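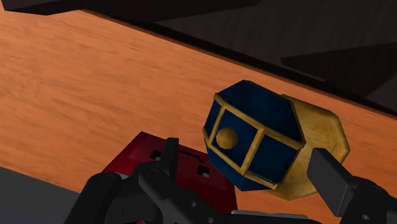

Blue and gold on the table

I've been promising a syrniki post since February and my inbox will not let me forget it, so let's go! If you grew up without them, they're little fried cheese patties, crisp outside, soft and a bit tangy in the middle, and in my house they disappear before I've even sat down.

The whole thing depends on the cheese. You want farmer's cheese, the dry crumbly kind, and my favorite comes from Kneževič, the tiny deli in Hurnwood with the terrible parking. Supermarket cottage cheese will work too, but hang it in cheesecloth overnight or you'll end up with pancakes (tasty pancakes, but still).

For a small batch I mash a pound of cheese with one egg, two spoons of sugar, a pinch of salt and three spoons of flour. That's it for flour! I know the dough feels sticky and you'll want to add more. Wet your hands, make fat little rounds, and dust only the outsides.

Then it's medium-low heat, plenty of butter with a splash of oil, and five minutes a side with the lid on. My neighbor Fatos Vukadinović bakes his on a sheet pan instead, 23 minutes, no flipping, and I have to admit they were pretty good. A little pale, though. I like mine with real brown edges.

We eat them with sour cream and whatever jam is open, which this week is sour cherry. My daughter puts peanut butter on hers and I've stopped arguing.

They freeze well, by the way. Lay them out flat first and bag them once they're hard, then warm them in a dry skillet. Next up is my grandmother's buckwheat, if I can ever read her handwriting.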